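Tislow Marine Equipment
Products > Engine room > Bilge water treatment > Clavora

Clavora Compact Bilge Water Separator
For tugs, workboats, small ferries and anything else with an engine room designed by someone who never had to stand up in it

Every vessel makes bilge water. It comes in past the shaft seal, drips off the cooler, runs down from the purifier drain and arrives in the well with a bit of everything in it: salt water, fresh water, lube oil, diesel, soap, rust, paint chips and one glove. The oil has to come out before the water can go anywhere, and on a small boat the machine that takes it out usually gets whatever space is left after the coffee maker.

Clavora was drawn up with that space in mind. The cabinet is 490 mm wide, a number we reached by measuring engine room doors and then subtracting an elbow. It goes in through a standard access door without being taken apart. Once inside, it stands against a bulkhead or a frame and can be serviced entirely from the front. Nothing you need to touch is at the back. We have all owned equipment where everything you need to touch is at the back.

How it works

Bilge water is drawn through the separator by a progressive cavity pump mounted on the outlet side. Pulling the water through is gentler than pushing it. A pump on the inlet side tends to beat oil and water into something like salad dressing, and then the separator has to spend its day undoing what the pump did.

The first stage is a gravity chamber with a stack of coalescing plates. Small drops of oil meet on the plates, become larger drops, and rise into the dome at the top. When the level probe decides there is enough oil up there, the pump stops, the clean water valve opens, and the oil is pushed out to your sludge tank. The cycle then starts again without anyone having to come down and look at it, although somebody always does for the first week.

The second stage is a pair of filter canisters that catch what the plates missed. They're in series, and the first one does most of the work. When the differential pressure gauge moves into the red, change the first canister, move the second one up, and put the new one behind it. This order is printed inside the door. It's also printed on the canisters, and in the manual, and we still get the phone call.

An oil content monitor samples the outlet continuously. If the reading goes over the set limit, the three-way valve sends the water back to the bilge holding tank and the panel light turns amber. The valve is spring-returned, so if the air supply or the power quits it goes to recirculation and stays there. Please don't wedge it.

What it doesn't like

Degreaser. Most complaints about separators of any make are really complaints about whatever was used to wash the floor plates. Strong detergents hold oil in the water as an emulsion, and plates can't catch what won't let go. Use a quick-separating cleaner, use less of it than the label suggests, and give the holding tank some quiet time before you run the unit. A night alongside does wonders.

It also dislikes soot water from exhaust washing, coolant with a lot of additive in it, and black water, which shouldn't be anywhere near it. If your bilge sees any of these regularly, ask us about the Makico pretreatment tank before you order. Asking afterward is possible too, but the plumbing costs more. 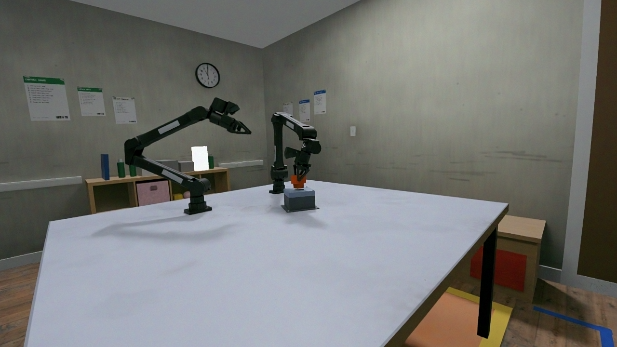
Two black arms on a white table. Computer rendering.

Installation

Clavora weighs 111 kg dry. That's a chain hoist and a little patience, or a larger number of friends and some language. Lifting eyes are on the top corners and come off afterward, leaving threaded holes that we supply plugs for. Four feet bolt down to a flat seat. If your seat isn't flat, shim it; the gravity chamber has opinions about being level.

Keep the suction line short and as straight as the boat allows. Fit the supplied strainer where a person can reach it with both hands. The discharge line should rise above the top of the cabinet before it heads overboard, so that the unit stays flooded when it's stopped. Leave room in front for the door to open all the way and for a bucket, which you will want.

Electrical supply is three-phase or single-phase, chosen when you order. Control air is needed for the valves. For boats with no air on board, there is a version with electric actuators that costs more and makes a small whirring noise some owners have grown fond of.

Yard drawings, foundation loads and a wiring diagram are sent with the quotation, before you have paid for anything. The wiring diagram is the current one.

Maintenance

Daily: look at the gauge. Open the test cock on the dome and see what comes out.

Weekly: clean the strainer. Flush the monitor cell with fresh water and wipe it with the little brush. The little brush clips to the inside of the door, and a spare is taped to the underside of the lid for when the first one goes wherever they go.

Yearly: pull the plate stack, hose it down, put it back. No tools beyond a 20 mm wrench are needed to get the dome off. Check the pump stator for wear. Have the monitor checked and its certificate renewed by somebody entitled to do so.

Plates don't need replacing unless they have been walked on.

Specifications at a glance

Cabinet width: 490 mm
Dry weight: 111 kg
Filter canisters: 2, in series
Wetted parts: stainless steel
Plate stack: oil-attracting polymer, washable
Pump: progressive cavity, outlet side
Dome wrench: 20 mm, included
Cabinet color: light gray, or white for owners who enjoy cleaning

Capacity, height, depth and connection sizes depend on the version. They're on the data sheet, which the sales desk will send in either metric or inches. Choose one and stay with it.

Spares and consumables

A commissioning kit is packed inside the cabinet and includes a full set of dome gaskets, a canister pair, monitor tubing and fuses. Remove it before starting the unit. Canisters are stocked at our own warehouse and by Sundqvist, who carry the pump parts as well. Canisters from the previous model fit the housing perfectly and don't work, a situation we regret and have marked with a red sticker since July.

Options

Makico pretreatment tank with heating coil
Electric valve actuators
Remote alarm panel for the wheelhouse, with a mute button
Lockable monitor cover
Raised feet for engine rooms that flood more than they admit to
Sludge tank high-level interlock

Approvals

Type approval papers are available by flag and class on request. Tell us the flag, the keel date and the class society when you write. Approval papers come with the unit in a plastic sleeve. Keep them in the ship's office. The bilge is a poor filing cabinet.

Ordering

Send us the vessel type, daily bilge water volume if you know it, supply voltage, and a photo of the intended location with a tape measure in it. A guess at the volume is fine, and most of the ones we receive are low. Quotations are normally answered by the engineer who will later have to support the thing, and it shows in the tone.

Page last revised October 29, 2019. Earlier data sheets gave the door swing on the wrong side.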